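Zewditu Tufa
2024-07-17

1/
We have finished the trial of the Dosora teaching service at our workshop in Flallberg, and several people asked me to write what I think of it. So I write it as a thread. I paid the normal price and Dosora did not read this before.

2/
What you buy: a monthly plan where you show a task to your robot arm by hand, upload the recordings, and receive a trained skill back. You keep your own arms and your own grippers. The plan I took costs 655 per month, with support by email. The setup call is included.

3/
Our task is from a customer called Dhanial. They have many pipette tip boxes to handle, and they would like an arm to come to the open box, take hold of the rack and move it to the next place. For a person it is very boring work. For an arm the clear plastic is the difficult part.

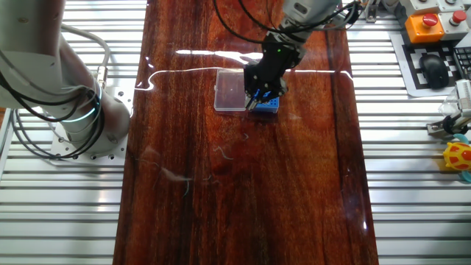
I chose this task on purpose, because on the phone the sales person told me that transparent objects are "supported". I wanted to see how much this word means on a shiny table, with lamps above it.

4/
Setup. The guide is 20 pages and well written. You calibrate the cameras first, then you tell the software which arm is which. With two arms on one platform I mixed them up on my first try, and the software did not warn me. Please, Dosora, add a button that makes the selected arm blink.

5/
Recording. They ask for 60 demonstrations of each task. Ayantu Kumsa and I shared them. My advice is to move the box a little every time and also to turn it. In our first set I kept the box too straight, and the skill we got back was only good with a straight box. We had to record the set again. 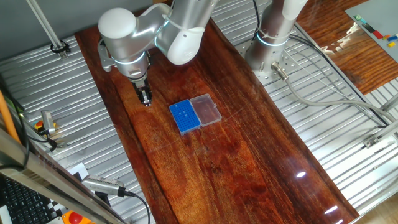 6/
Training time. You upload in the evening and the skill is there next morning. One time it was late by half a day, and support answered me before I had written to them. I liked that very much.

7/
Results with the blue rack: good. The arm finds it at many angles, also when only a few tips are left in it. The approach from above is calm, and the gripper slows down before contact. I did not need to change any speed by myself.

8/
Results with the lid: not so good. When it is open and flat on the wood, you see the grain through it, and I think the software sees the grain also. It often guessed the edge of the lid wrong. In some runs a finger touched the lid and pushed the whole box.

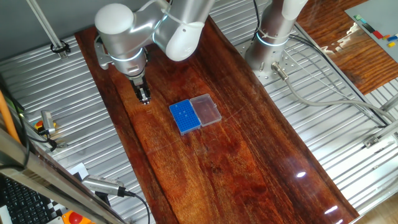

The gripper above the wood, with the blue rack and its clear lid on the right.

9/
I asked support about this. They suggested to cover the table with something matte. I understand the suggestion, but in January I asked the same question to Skesby about their service, and they gave the same answer. The customer has shiny benches. I can not ask the customer to change the benches.

10/
What helped more was the view from the wrist. In the standard plan the wrist camera is optional, and I had left it off to have smaller uploads. Please do not copy me. From close, the holes of the rack are easy to see and the border of the box is much more clear. After we switched it on and trained again, the lid was touched less often.

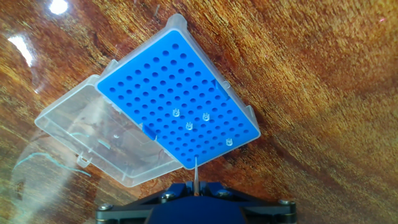
11/
Things I do not like:
- The wrist camera should be on from the beginning.
- You can not delete one bad demonstration, only the full set.
- If you stop the plan, your skills run for one more month and then they are locked. This is written in the contract, but in small letters.

12/
Compared with Skesby, which costs 650, the price is almost the same. Skesby lets you keep the skills. Dosora has much better support and a guide that I could follow without calling anyone. For a small workshop this second point is worth more to me, but for a bigger team maybe it is different.

13/
My opinion: if your objects are colored and solid, take it. If they are transparent, ask for the trial first, put your own box on your own table, and keep the wrist camera on.

14/
Ayantu is now recording a new set with the lid closed. I will add the results to this thread when we have them. If you use Dosora with glass or clear plastic, please reply with your settings, I would like to compare.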